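Olora Publishes Handling Rules for Robots That Work With Cables

Draft guideline is open for comments from laboratories and machine builders

28/02/2021 - Olora today published the first public draft of its guideline for robots that handle thin and flexible cables on laboratory tables. The document has 3 parts: how the work table is prepared, how the cable is marked and held, and how each trial is written down.

Many safety rules for robots speak about heavy loads and fast movement. A cable is light, but it bends in ways which are difficult to predict, and it can be damaged without any sign on the outside. The working group, led by Áine Corrigan, wanted rules that a small laboratory can follow without buying new equipment.

"We asked people what they do before they let the robot touch a cable, and every laboratory had a different answer," said Corrigan. "Some of the answers were very good, but they were not written anywhere."

The draft asks that cables are held by fixed supports which are screwed to the table, and that reference points are marked with color bands on the jacket. Colors must be easy to tell apart from the jacket and from the table. The operator writes the order of the bands in the trial sheet before the start.

White cable with color bands on a breadboard table, with gray brackets:

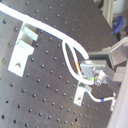
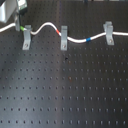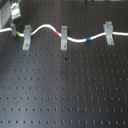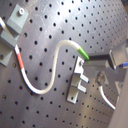

The second part of the draft also gives advice on bending. The operator should take the minimum bend radius from the cable supplier and set the path of the robot so that it stays above this value, also when the cable is released. If the radius is not known, the trial should not begin.

Onuoha and Widudik tested the draft in their own laboratories from November. Together they sent almost 300 comments, and 210 of them led to a change in the text. The most discussed point was the stop rule. In the final wording, the robot must stop when the pulling force passes the limit in the trial sheet, and a person must look at the cable before the work continues.

"At first our operators found the trial sheet too long," said Gearóid Cronin of Widudik. "It is now 2 pages and we can accept this - the older version was really not practical."

The guideline is voluntary and does not replace national law or the instructions of the robot manufacturer. It does not cover cables under voltage.

The draft can be requested free of charge from the Olora office. Comments should name the section and propose a new wording where possible.

Press contact: Noreen Ní Chonaill, Olora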